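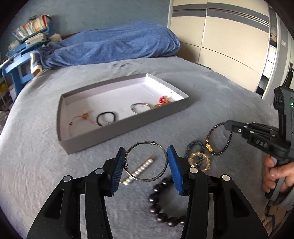

Forums > Home & Organizing > Decluttering > Jewelry and small stuff

Sorting bracelets on the bed – keep, fix or toss??
14 replies shown · 212 views

tanglebox
ok so I finally dumped everything out on the gray blanket, all the bracelets and hair stuff at once. Been in one drawer since we moved to Metbridge. Main problem is the thin silver-tone bangle, the kind with wire wrapped round it in little coils. Gone kind of brownish. Do I polish or let it go? Also the pearl clip – keep with jewelry or with hair things? Need to be done by dinner lol

mayahattar
Clip goes with hair things. You'll never look for it in a jewelry box. Bangle – try a soft cloth first, no dip. Dip gets under the wire wraps and sits there.
– Maya Hattar

rustbelt_rae
Disagree on the clip. Pearls rub off against brushes and bobby pins. Mine peeled in 2 months. Jewelry box, own pouch.

mayahattar
Fair, if it's real or decent fake. Mine was from a $2 bin so I wasn't fussed

oddsock60
toss the bangle. plated stuff that goes brown is done. you polish it, looks ok for a week, then your wrist goes green

tanglebox
not tossing it yet!! it was my aunt's. Next – bead ones. Got a big chunky dark one, shiny, and a smaller reddish brown one with a gold charm. Plus one that's blue and teal chips. Hang them or lay flat?

rustbelt_rae
Flat. Hanging stretches the elastic, esp chunky beads, they're heavy.

kettle_and_pin
I hang all mine on a Rikent bar inside the closet door. Four years, zero snapped. It's the pulling on and off that kills them.

rustbelt_rae
Four years of luck imo. Chip ones are worse, the edges saw at the cord. Flat, in a tray, done.

oddsock60
what kind of tray. everybody says tray

kettle_and_pin
Zetovow makes a stackable one, felt bottom. Or a muffin tin, same thing

tanglebox
ok flat then, going with Rae, sorry kettle. The gold openwork round thing keeps snagging on the blue chips so those two get split up. Anything with holes in it goes by itself I guess

mayahattar
Yes. Also do it on a towel next time, fleece grabs every little hook.

tanglebox
too late for that. On to cords and tassels now

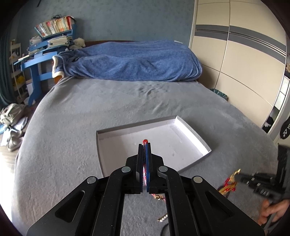
using a box lid as the maybe pile, works pretty good bc I can just lift it off when somebody wants the bed. The braided red/pink one I love but don't know how to store. Coil it? And the gold and red knotted one with the glittery strands – sheds or no? Never worn it

kettle_and_pin
Coil loose, round two fingers, don't knot it. Twist tie if you have to. Tassels hang, and I will die on that hill, they get a permanent bend if you box them

rustbelt_rae
ok on tassels we agree. Metalic thread especially. It kinks and the kink stays

oddsock60
glittery stuff always sheds. I had one from Azar, there's still bits in my suitcase

tanglebox
ugh. Separate bag for that one then. Also got some tiny gold beads by themselves, no clue what they belong to

mayahattar
Don't guess. Put them in an old pill bottle w/ a label, "gold beads 12/08/2025" or whatever. If no home by next year, out. I restrung a whole bracelet with the wrong ones once and had to redo it.

oddsock60
or toss them. you can get a bag of 400 for nothing

rustbelt_rae
Odd you'd toss your own feet if they came loose

oddsock60
my drawer closes tho

tanglebox
haha. ok where I'm at: clip in a pouch, beads flat, cord coiled, tassel gets a hook, mystery beads in a jar. Bangle got a quick rub with a tshirt, maybe a bit brighter?? might be the lamp. Clothes on the floor are tomorrow's problem

kettle_and_pin
Post the tray when it's filled. Also what's the hook going on, if it's drywall don't use the sticky ones

tanglebox
inside of the closet door, it's wood. Will get the screw in kind

9 likes · 3 shares · 1 person is following this thread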